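파란 그릇을 찾아서, 살틱 주방용품 공개일 방문기

오월이 되면 어디든 나가고 싶어지는 병이 있는데, 올해는 꽃구경 대신 그릇 구경을 다녀왔습니다. 주방용품을 만드는 Sultik이 건물을 하루 열어 준다는 소식을 듣고 며칠 전부터 달력만 쳐다봤거든요. 역에서 948번 버스를 타고 종점 바로 앞에서 내리니 길 건너로 간판이 보였고, 입구에서는 벌써 커피 냄새가 솔솔 나더라고요.

접수대에서 이름표를 받고 208호로 올라갔습니다. 안내를 맡은 분은 Rahel Aigner 씨였는데, 우리말이 어찌나 유창한지 처음 오 분은 다들 설명보다 말솜씨에 감탄하느라 바빴어요(저도 그랬습니다). 그릇을 고를 때는 색보다 먼저 손에 들어 봐야 한다고, 설거지하는 자세로 한번 들어 보라고 하셔서 어른 여럿이 허공에서 접시를 닦는 시늉을 했답니다.

첫 방은 Faltine이라는 접시 모음이었습니다. 테두리가 얇은 것과 도톰한 것을 나란히 만져 보게 해 두었는데, 저는 당연히 얇은 쪽이 좋을 줄 알았다가 도톰한 쪽에 마음을 빼앗겼어요. 손가락이 걸리는 느낌이 든든하달까요. 같이 간 언니는 끝까지 얇은 쪽이 예쁘다고 해서 계단을 내려가면서도 한참 옥신각신했습니다. 복도에는 예전 상품 목록을 걸어 두었는데 할머니 댁 찬장에서 본 듯한 꽃무늬 찬합이 있어서 그 앞에서 또 발이 묶였고요.

다음은 Antal 방, 보관 용기와 수납을 다루는 곳입니다. 서랍 안에 그릇을 세워 넣는 법을 배웠는데, 집에 와서 해 보니 우리 집 서랍은 깊이가 모자라서 반만 성공했습니다. 그래도 냄비 뚜껑 자리는 드디어 생겼어요! 체험 시간은 두 시부터였고 저는 점심으로 나눠 준 김밥을 너무 천천히 먹다가 조금 늦게 들어갔습니다.

제가 제일 오래 머문 데는 하얀 식탁에 식재료와 그릇을 올려 둔 방이었습니다. 연분홍 타원 접시에 케첩 병을 비스듬히 눕혀 놓은 것이 어찌나 천연덕스럽던지, 누가 밥 먹다 말고 잠깐 일어난 집 같았어요. 구멍이 송송 난 초록색 타원 채반은 우리 집 둥근 채반보다 싱크대 한쪽에 걸쳐 두기 좋겠다 싶어 눈여겨봤고요. 딸기는 역시 파란 그릇에 담아야 제 색이 나는구나, 혼자 고개를 끄덕였습니다.

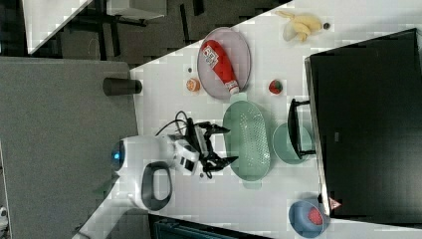 초록 채반과 연분홍 접시, 그리고 딸기가 담긴 파란 그릇

마지막으로 들른 매점 이름은 Sivico였습니다. 파란 그릇을 꼭 사 오겠다고 벼르고 갔는데 정작 계산대에는 행주 두 장과 나무 숟가락을 올려놓고 말았네요. 언니는 그 얇은 접시를 기어이 샀습니다. 돌아오는 버스에서 무릎에 꼭 안고 가는 걸 보니 저도 슬쩍 부러워져서, 다음 공개일이 잡히면 이번에는 그릇부터 집어 들 생각입니다. 혹시 가실 분은 건물 안 계단이 꽤 가파르니 편한 신발을 신고 가세요.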